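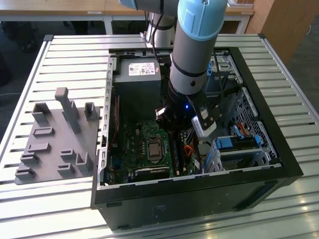 The arm working inside the open tower, with the fixture plate on the left.

Recording demonstrations for the memory module task

This page covers how we collect examples for the PC assembly policy at the Bresteck lab. It assumes the arm is already calibrated and that you have been through the teleoperation page. You will record 100 episodes per batch, and a full dataset for one task is 300.

Set up the table

Lay the tower on its side with the panel off and the open face upwards. The front of the case goes nearest the operator. Push the case until it meets the tape marks on the slats, then put the fixture plate to the left of it. The plate is printed from the Amarasinghe files, version 9. Older plates have a shallower post and should not be mixed into the same dataset.

The plate can sit at a slight angle. We change the angle between batches on purpose so that the policy learns to look for the holders. Do not change it during a batch.

Unplug the tower at the wall before you start and wear the wrist strap when you handle modules by hand. The machines are old ones, but we only have a few of them, and a dead board looks the same on camera as a live one, so you won't notice the damage until somebody tries to boot it.

Start the recorder

Open the Prekville recorder and choose the task name from the list. Do not type a new name. Last January we ended up with the same task under several spellings and it took a good while to merge them.

Check that the fixed camera view and the wrist view are both live. Then check that the clock offset shows green. If it shows amber, restart the recorder and wait for it to settle.

Record an episode

Each episode starts with the arm in the home pose and the gripper open. Press the left pedal to start recording and the right pedal to stop. One episode is one module, from pick to release. 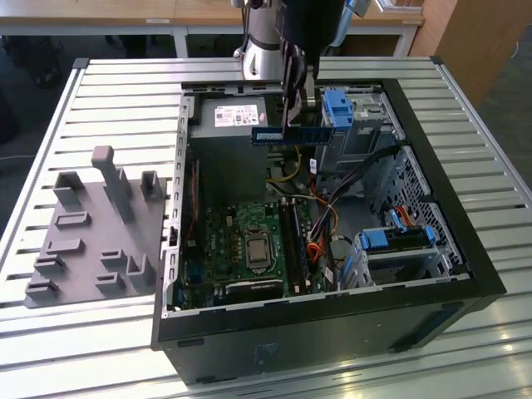 Grip position decides more episodes than anything else. If the fingers close too near one end, the module swings as soon as it touches the slot and the operator spends the rest of the episode fighting it. Take hold of it near the middle and bring it over the case level, with the long side held horizontally as it is between the fingers here, and only begin the descent once you are happy with it. If you have to turn the wrist, do it while you are still above the walls of the case. The drive cage on the right is closer than it feels from the operator's chair.

Come down slowly over the slots. When the module makes contact, stop for a moment, then press. The force reading should rise in a single step. If it climbs and drops again, one end has gone in before the other. Back off 2 mm and try again. Keep the episode if you recover within a couple of tries, as recoveries are useful to the policy. Throw it away if you had to reach in with your hand.

Watch the loose cables beside the board. A finger can pick one up on the way out, and the wrist camera does not always show it.

Label the episode

The label box opens as soon as you stop. Choose one of these:

Clean: seated at the first attempt.
Recovered: seated after one or more retries.
Failed: not seated, or dropped.
Discard: a hand or other interference in view.

Failed episodes are kept. Discarded ones are deleted overnight, so change the label before you leave if you picked it by mistake.

Return to home

Raise the arm straight up until the gripper is clear of the case, then press Home. Do not press Home with the fingers still over the memory slots. The planner takes the shortest path and knows nothing about the tower.

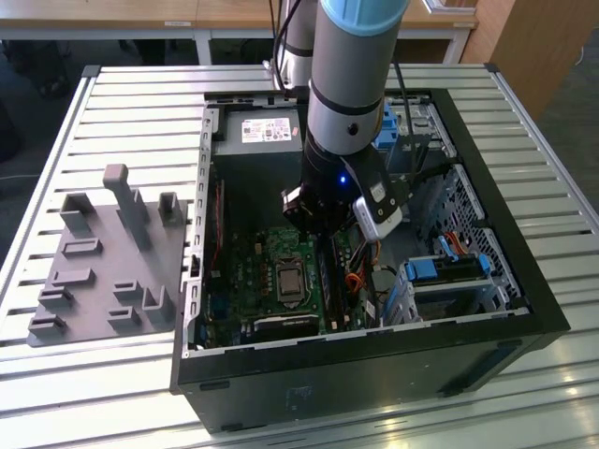
Check the batch

Play back every tenth episode at double speed. You are looking for frozen video, a gripper trace that stays flat, and labels that do not match what happened. If you find one bad episode, check its neighbours as well.

When the batch is clean, press Upload. The files go to the Nusanside store and the recorder prints a batch number. Write this in the lab log with your initials and the angle of the plate.

Leave the modules in the tray, put the panel back on the tower, and park the arm.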